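Press freedom rankings and the local paper: a student project report

Media and Society, group 15
Ivone Guerra and Issa Akl
Sunday, March 13, 2022

1. What we wanted to find out

Newspapers love a ranking. A country goes up six places in some index and it's on the front page by morning. Goes down six places, much harder to find. We wanted to see if that holds at the level of one small city paper, and whether readers get told what the ranking is made of.

We picked the Derkville Ledger since both of us grew up reading it. Also the archive is free at the library, which mattered. The period is one year of print issues, November to November.

Our question, final version: when the Ledger reports a ranking of cities, schools or countries, does it say who made it, how, and who paid?

2. Method

Searched the archive for "ranked", "ranking", "index", "league table", "best place to" and "worst place to". That gave 900 hits. Most of them useless (sports results, the index on page two, a horse called Index). After throwing those out and taking only stories where the ranking was the main point we had 49 articles.

Each article got read twice, once by each of us, without looking at the other one's sheet. We coded for:

- name of the organization behind the ranking
- method explained, even in one sentence
- funding or sponsor mentioned
- good news or bad news for Derkville / the country
- page number
- any quote from someone who disagrees

Where our sheets didn't match we talked it over. The arguments were nearly all about "method explained". Is "based on a survey" an explanation? Issa said yes, Ivone said no. We went with no. A survey of who?

Coding was done in the activities room in Homari Hall, evenings.
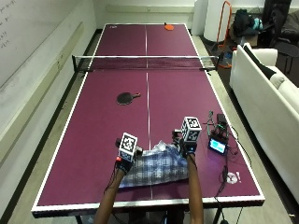
Fig. 1. Ping-pong table, near side, with the net toward the far end.

3. Results

Naming the source: nearly always done. The organization is usually in the second paragraph. Fine.

Method: 15 of the 49 articles gave one. The rest gave the number and moved on. The worst case was the "Happiest Mid-Size Cities" story, which ran across the top of page one with Derkville in fourth place. We found the original list online. It was put out by Grandasance, a relocation company, and the score was mostly house prices plus days of sunshine. Nothing in it asks any person if they are happy. The article called it "a study".

Funding: hardly ever. Two articles mention a sponsor and both are opinion columns.

Good news vs bad: good news stories were on page one or three a lot more often. Bad ones went inside, often next to the weather. The school readiness ranking, where the district dropped, got four paragraphs on page eleven. One year earlier the same ranking went up and there was a photo of the superintendent.

Disagreement: few quotes. When there is one it's from a city official saying the ranking is unfair, and only in the bad news stories. No one calls a good ranking unfair.

4. The Ibarra index

We gave this one its own section as it shows the problem best. The Ibarra index scores countries on women in public life. It uses 50 indicators, but several of them are laws on paper, for example whether there is an equal pay law. It doesn't check if anybody uses the law. A country can score high on that with very little changing for women who live there.

The Ledger ran it as "Top ten for women". Three sentences on the whole thing, no mention of paper laws. We emailed the desk to ask how the story was chosen. The reply said it came in on the wire, the headline was written in-house, and there was one person on shift that night. Which is probaly the real finding of this report. It's quick copy and it fills a hole.

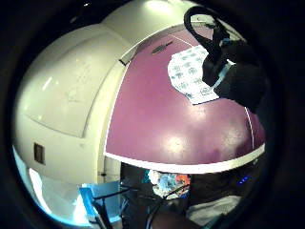
Fig. 2. White molded housing beside a glossy purple panel.

5. Problems with our project

One paper, one year. Can't say anything about newspapers in general.

Our search words missed stories that use "named" or "tops the list". We noticed in week five, too late to redo it all. Spot check of one month turned up a couple more, both good news, both page one.

Good news / bad news was sometimes a guess. Is "most expensive city in the region" bad? Depends if you own a house. We coded it bad.

Neither of us kept a proper tally of how often we disagreed before talking, so there's no agreement score. We should of done that from day one.

6. What we'd suggest

A box at the end of any ranking story. Who made it, what went in, who paid. Three lines. The Ledger already does a box like that for opinion polls, so the layout exists.

Also print the drop the same size as the climb. Less likely to happen.

Coding sheets are in the shared folder, Ivone's is the one with the tabs in the right order. Issa's has a column H that can be ignored.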